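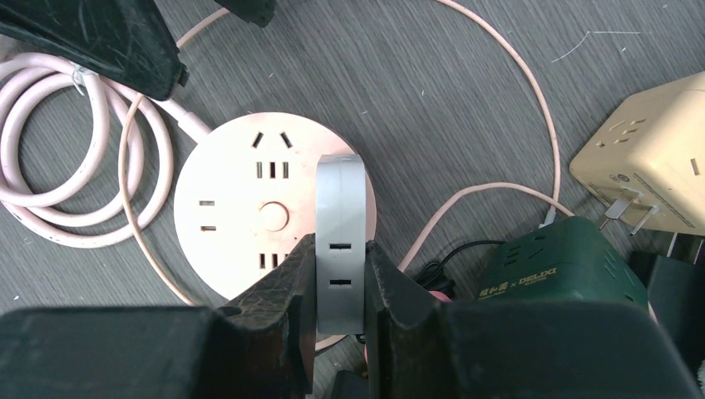 Foro > Taller y cacharreo > Proyectos largos
Tema: Hacerse una radio de galena desde cero (pero desde cero de verdad)

tornillo_pasado escribió:
Abro hilo porque he leído el libro de Cyrill Prantl y me ha dejado la cabeza mal. Para quien no lo conozca: el hombre decide construirse un receptor de radio sin comprar ni una pieza. Se va a buscar la galena al monte, estira él mismo el hilo de cobre y se pasa un invierno entero intentando que el esmalte no se le caiga a cachos. Gasto total según el apéndice: 2977 euros. Alcance: una emisora, y de las que ponen misa.
Quiero intentar algo parecido este año, en versión cobarde. ¿Alguien ha hecho hilo de cobre en casa?

marga_bobinas escribió:
Yo. No lo hagas.

marga_bobinas escribió:
Bueno, me explico, que luego decís que soy seca. La hilera te la puedes fabricar con una placa de acero y paciencia, pero hay que recocer el cobre entre pasada y pasada y al décimo recocido empiezas a mirar con cariño el escaparate de la ferretería. Saqué once metros. Se partió en el nueve.

PacoElDelTorno escribió:
El libro está bien escrito, pero tiene trampa. En el capítulo cuatro usa un torno. ¿El torno se lo ha hecho él? No. ¿Entonces dónde está el "desde cero"? Yo por esa regla también me he hecho la cena desde cero, que el microondas venía de serie.

tornillo_pasado escribió:
Paco, eso lo reconoce en el prólogo. Dice que se permite herramientas, pero no componentes.

PacoElDelTorno escribió:
Muy conveniente el prólogo.

lechuza308 escribió:
Paco tiene razón a medias. El que sí fue estricto fue Severin Fankhauser con su reloj de péndulo, que se hizo hasta las limas. Tardó seis años y el reloj adelanta cuarenta minutos al día. Lo tenían expuesto en Clellham cuando pasé por allí en julio, con un cartelito que pedía no poner el móvil en hora con él.

marga_bobinas escribió:
Lo vi también. Me pareció precioso y completamente inútil, como casi todo lo que tengo en el garaje.

tornillo_pasado escribió:
A ver, que me perdéis el hilo (el de cobre y el otro). Mi plan: comprar el cobre en barra, comprar los auriculares y hacer yo la bobina, el condensador y el detector. ¿Sigue siendo digno?

PacoElDelTorno escribió:
Eso es un kit con más pasos.

nuriaQRP escribió:
Tornillo, ni caso. Con los auriculares comprados ya te ahorras el peor disgusto, porque tienen que ser de alta impedancia y el imán no te lo haces en la cocina. Para el condensador, papel encerado y lámina de aluminio, bien prensado. El mío lo planché con la plancha de la ropa. La plancha ya no se usa para la ropa.
Y la antena, larga. Más larga. Cuando creas que ya molestas a los vecinos, otro tanto.

lechuza308 escribió:
De galena compra varias piedras, que no todas detectan igual. Las del Gutel que venden en bolsita me salieron casi todas sordas.

PacoElDelTorno escribió:
Pues a mí las del Gutel me van perfectas. Será el bigote de gato, que lo aprietas demasiado. Tiene que rozar.

lechuza308 escribió:
Llevo veinte años rozando, Paco.

dani_zivano escribió:
Entro solo a decir que el libro lo tengo repetido. Me lo regalaron dos veces, se ve que doy el perfil. Edición de Zivano, tapa blanda, 400 páginas, de las que unas cuantas son sobre el esmalte. Lo mando por los portes.

tornillo_pasado escribió:
Gracias, Dani, pero ya lo tengo. Mándaselo a Paco.

PacoElDelTorno escribió:
Yo ya me lo he leído. En la biblioteca. De pie.

nuriaQRP escribió:
Lo que no me gusta del libro es otra cosa. Prantl acaba diciendo que deberíamos saber fabricar lo que usamos, y yo con saber repararlo me conformo. Abrir una radio del mercadillo y cambiarle un condensador me ha enseñado más que cualquier expedición a por pedruscos.

marga_bobinas escribió:
No estoy de acuerdo. Reparar te enseña dónde se rompe. Lo de los once metros de hilo me enseñó por qué costaba lo que costaba, y desde entonces no tiro ni un recorte. Tengo una caja llena. Dos cajas.

tornillo_pasado escribió:
Actualizo, 17 de abril de 2025: bobina terminada sobre un tubo de cartón, con toma cada diez vueltas. El condensador hace corto, así que vuelvo a la plancha. Con el detector he oído un chasquido que podría ser una emisora o la nevera.

nuriaQRP escribió:
Desenchufa la nevera y sales de dudas.

tornillo_pasado escribió:
Era la nevera.

PacoElDelTorno escribió:
Pásame las medidas de la bobina y te miro las vueltas, anda.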